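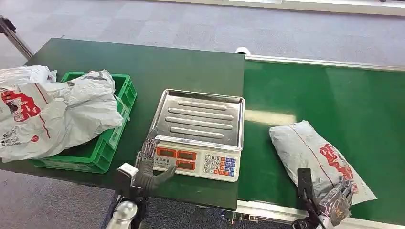

# Left thumb keeps pressing on the scale and the weight goes off

**Brimbridge_packing**

Hi all! We have a two-armed humanoid on our parcel bench and I love it to bits, but it has a fault I can't shake. The left hand goes to the front of the scale, the right hand handles the bag on the belt side. On some cycles the left thumb stays against the front panel near the display while the reading settles. The weight comes out up to 40 grams wrong, and twice it has changed the zero so every bag after that was off too. Last Friday I ran 100 mailers and tossed the results for 70 of them.

The bags are the soft plastic kind, red print, nothing heavy. Same scale all July with no trouble. We did re-teach the left arm after moving the bench. Where would you start?

**Zostholm**

Ooh, I've had this one! Your re-teach is the first place I'd look. If the bench moved even a little, the hand's rest point may now be inside the scale body, and the arm just keeps pushing to get there. Try this with the speed turned right down:

1. Stop the arm and power off the motors before you reach in.
2. Take everything off the scale and zero it.
3. Jog the left hand back until you can slide a sheet of card between the thumb and the panel.
4. Save that as the new rest point, then add a wait of 2 seconds before the reading is taken.

Then watch the display with the pan empty while the arm goes through its moves. If the number jumps when the hand arrives, you're still touching. Also lower the force limit on that arm – ours was set way too high from the factory and it would happily shove the whole scale along the table.

**flosness**

buy a better scale. had the same thing, new scale fixed it

**Antoniadis**

Agree with Zostholm on the rest point, great list. One more: check for bags hanging out of the crate next to the scale. A loose one can catch on the wrist and get dragged onto the pan, and then you get a bad weight that looks just like the thumb problem. We put our crate a bit farther from the scale and the random ones stopped. And lock the keypad if yours allows it, so a stray press can't touch the zero.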